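Ringate Commons Tenants' Group
Minutes of the March meeting, ground floor room, 6:00 p.m.
Taken by Yvette Beaudoin

1. Last month's minutes
Accepted. One correction: the Drunbridge invoice was disputed, not "queried."

2. Cleaning contract
Halonen wants 3,000 for the year, up from last year, and says the increase covers "enhanced waste handling." Members asked what was enhanced. The letter does not say. Two people reported full bags left by the elevator overnight. Yvette to write back and ask for an itemized price before anyone signs. Payment held until then.

3. Small trash cans for the shared rooms
Hestcombe Supplies has offered 50 tabletop cans with push-button lids, or a trial of 4. Their rep told us the lid "ends odor complaints." No evidence was provided and the meeting did not expect any. Points raised:

The can is small. A couple of lunches and a water bottle would fill it.

A button on the front means touching the can with food on your hands. An open can has no such problem.

The liner folds over the rim under the lid and hangs down outside. Several people thought it looked untidy. The rep says smaller liners exist but could not give a price.
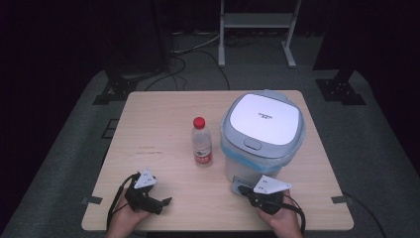 It was also asked who would empty them. Halonen's current contract covers floor bins only, so anything standing on a table is arguably our job. The chair felt this would "sort itself out." Yvette asked for her disagreement to be recorded.

Agreed: take the trial of 4, no deposit, return date in writing. The order for 50 was voted down, 6 against.

4. Recycling
Bottles are still going in with the general trash. A new sign was proposed. The last sign made no difference that anyone could name. Deferred.

5. Other business
Request for a second key to the supply closet. Refused until the first one is found.

Closed 7:25 p.m.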